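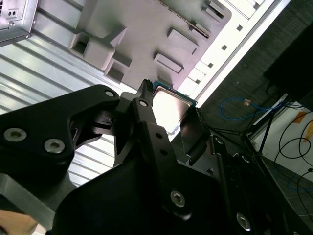 Fig. 1. Processeur avec son répartiteur thermique métallique, tenu entre deux doigts de préhension.

Chapitre 4. Conduction thermique et résistances de contact

4.1 Rappels

En régime permanent et en géométrie plane, le flux traversant une paroi d'épaisseur e, de section S et de conductivité λ s'écrit Φ = λ S ΔT / e. On pose Rth = e / (λ S), en K/W. Les résistances en série s'additionnent, ce qui suppose un flux conservé d'une couche à l'autre. Les pertes latérales sont négligées jusqu'au paragraphe 4.4.

4.2 Interface réelle entre deux solides

Deux surfaces usinées ne se touchent que par leurs aspérités. Le reste de l'interface est occupé par de l'air, mauvais conducteur. On observe donc un saut de température au passage du contact, que l'on modélise par une résistance Rc = 1 / (hc S). Le coefficient hc dépend de la rugosité, de la dureté du matériau le plus tendre et de la pression appliquée.

Application numérique : hc = 2 000 W/(m²·K), S = 10 cm². On trouve Rc = 0,5 K/W. Pour un flux de 12 W, le saut vaut 6 K. Avec un matériau d'interface, le coefficient équivalent augmente et le saut diminue d'autant. Reprendre le calcul avec hc = 500 W/(m²·K) et comparer.

4.3 Étalement du flux

Lorsque la source est plus petite que la plaque qui la recouvre, les lignes de flux divergent et le modèle plan sous-estime la résistance. On ajoute un terme de constriction. Pour une source circulaire isotherme de rayon a posée sur un milieu semi-infini, Rs = 1 / (4 λ a). La démonstration figure dans le polycopié de R. Tran, annexe B ; elle n'est pas exigible à l'examen.

4.4 Pertes latérales

Voir l'équation de l'ailette, chapitre 3. La condition à l'extrémité sera prise adiabatique, sauf mention contraire.

Travaux pratiques : banc Plumar, salle Galia. Relever les températures une fois le régime permanent atteint et tracer Rc en fonction de la pression de serrage. Compte rendu à remettre à H. Bellamy avant samedi, 12 h.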